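Do we need another planner?

I've been putting off writing about Zernosero for a month, mostly because Wanda Nguyen-Tran likes it and she's usually right about planners. She's had it running over at Middale since July. I finally gave it a fair go on our two arms, and I'm still where I started, which is grumpy.

If you haven't run into it, Zernosero sits between the policy and the arm controllers. The policy spits out where it wants the grippers to go, and Zernosero checks that for collisions, smooths it, and hands it down as joint targets. The pitch in the readme is that you can drop it under any learned policy and get "safe by default" motion. I have a problem with that phrase. Safe according to what? According to the model of the world you gave it, and my world has shirts in it.

Cloth is where all of these tools go quiet. The collision checker knows about the arms, the floor, the rack and whatever boxes you drew around the furniture. It doesn't know about a sleeve. You can tell it to treat the garments as obstacles, and then it refuses to go anywhere near them, so you can't hang anything up. Or you tell it to ignore them, and it'll plan a lovely path straight through the shoulder of a shirt. There's a setting called soft_margin that's meant to split the difference. I tried ten values for it. Two gave me motion I'd be willing to stand beside, and both of those were so slow that I went and made toast.

The docs have one paragraph on deformable objects. It says support is "partial". I'd call that generous.

Perception isn't off the hook either. We're feeding it masks from Edet, which is good at shirts lying flat on a bed and a lot less good at shirts on a rail. Hang two white things close together and it wants to call them one white thing. Chrome is worse. The depth along the bar comes back full of holes, so the estimated height wanders by enough to matter when you're trying to put a hook over it. Magnus Laing's answer was to fit a straight line to the bar at startup and trust that for the rest of the run. It works, and I'm happy to use it, but let's be clear that it's a hard-coded rack. Bump the base with your foot and the whole thing is wrong until you restart.

The part I did like is the logging. Every plan gets saved with the scene it was planned against, so when an arm does something daft you can load that moment back up and see what the planner thought was there. I had 369 saved plans by the end and I learned more from scrubbing through those than from watching the arms. A good third of what I'd been blaming on the policy was a stale mask. Catherine Carnegie has been telling me that since before we had a planner at all, so fine, one point to Catherine.

What I can't get past is the handoff between arms. One gripper has a hanger at the bar, the other is working close by, and the planner treats them as two separate problems that take turns. Each one sees the other as a moving lump to keep away from. That's fine for passing blocks across a table. On a clothes rack the arms need to be near each other, with fabric in the gap, and the polite thing the planner does is stop and wait for room that's never coming. 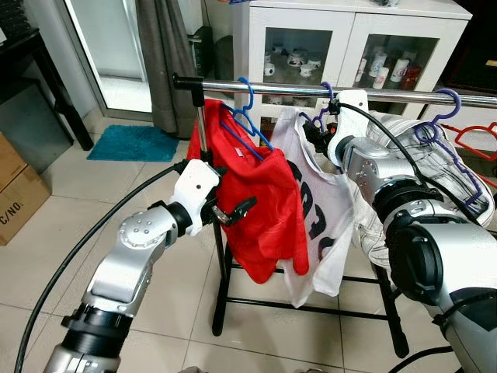 Both grippers up at the rack, purple hanger on the right, red shirt bunched against the pole.

I asked about this on the issue tracker and Torquil Tosh, who maintains the bimanual branch, was decent about it. Joint planning for both arms is on the list. He also said the planner does roughly 1,000 collision checks a second on his machine and wondered why mine doesn't. Mine doesn't because I'm on the old Nokier box and I'm not buying a new one to find out a shirt is still invisible to it, only faster.

So I've taken it out of the loop for now and kept the logger, which you can run by itself if you comment out the import on the planner side. We're back to joint limits, a speed cap and a hand near the stop button. Annag Nisbet wants me to try the bimanual branch before I write it off completely. I've said I'll look at it once the hanger grasp config is sorted, and I've still got the old one checked out if anybody wants the diff.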